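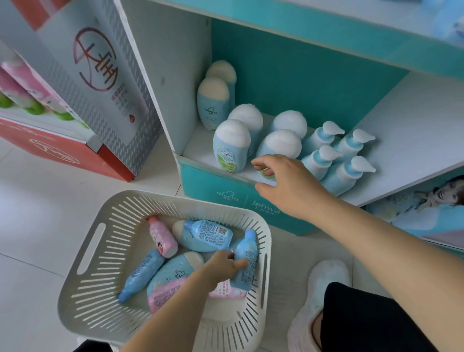
Two minutes on the clock and Niloufar Salehi still hadn't decided about the pumps.

"Just do the bottles first," said Kirko, from the laptop. "Bottles, then pumps, then wipes. Like the sheet."

"The sheet's wrong."

"The sheet's what we handed in."

She knew. She'd typed it herself, last night, half asleep, on the bus back from Pristdale. Stock-handling round, 100 points, shelf to basket, basket to shelf. Every team had to record a person doing it before the robot was allowed to try. Their robot was called Hullel and it was plugged into the wall in the corridor, charging, useless till the afternoon.

So, her turn. Hands. Slow hands, Mr Ranjbar kept saying. It learns what you do, so don't fidget. Don't scratch your nose. Last April somebody sneezed mid run and the poor machine had jerked its arm sideways for a week.

"Sixteen goes left," Kirko said. "You've got sixteen goes left and then the card's full."

"Stop counting at me."

"I'm not counting, I'm reading."

Round the middle, not the caps. That was the thing she'd worked out on her own. Grab the cap and they slid, grab the middle and they came. She wanted to tell somebody but Kirko was typing and Mr Ranjbar had gone off to shout about an extention lead. 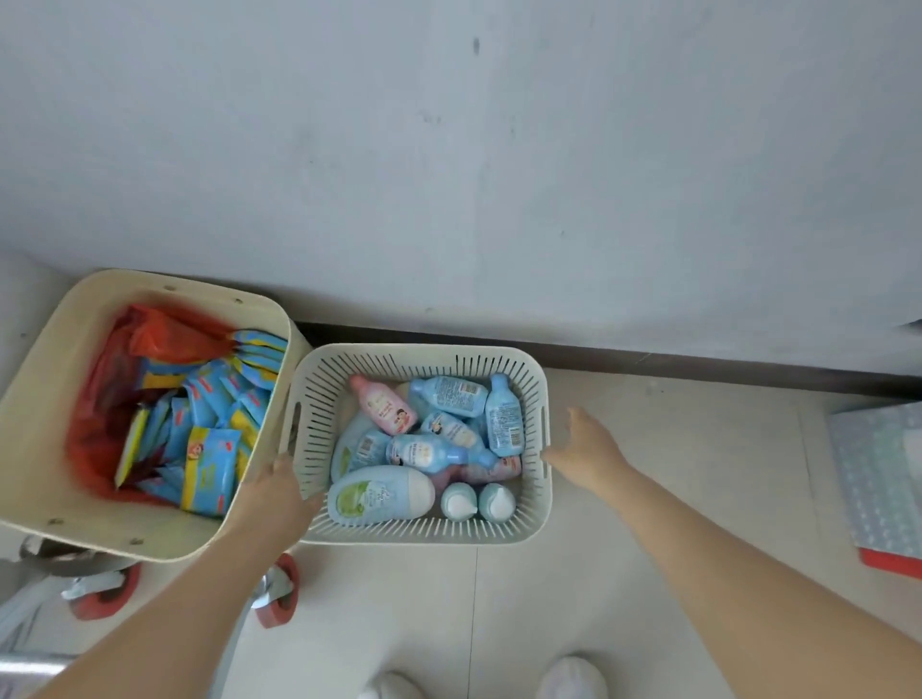 Basket next. Both hands, one each side, lift from the knees, as if it was heavy. It wasn't. But Hullel wouldn't know that, would it? Hullel would do whatever she did, for ever, knees and all.

Funny thought. A bit horrible.

"Niloufar? You've stopped."

"Thinking."

"It'll learn that as well."

She laughed and then tried not to, becuase her shoulders would shake and that would be in there too. Some October morning, some girl laughing at a basket of baby lotion, and 6 teams watching a robot wobble and nobody able to say why.

"Leave it in," she said.

"Leave what in?"

"That one. Don't delete it."

Kirko looked up. The clock beeped. Down the corridor something fell over and Mr Ranjbar said a word he wasn't meant to.

"Fine," said Kirko. "Saved. Go again."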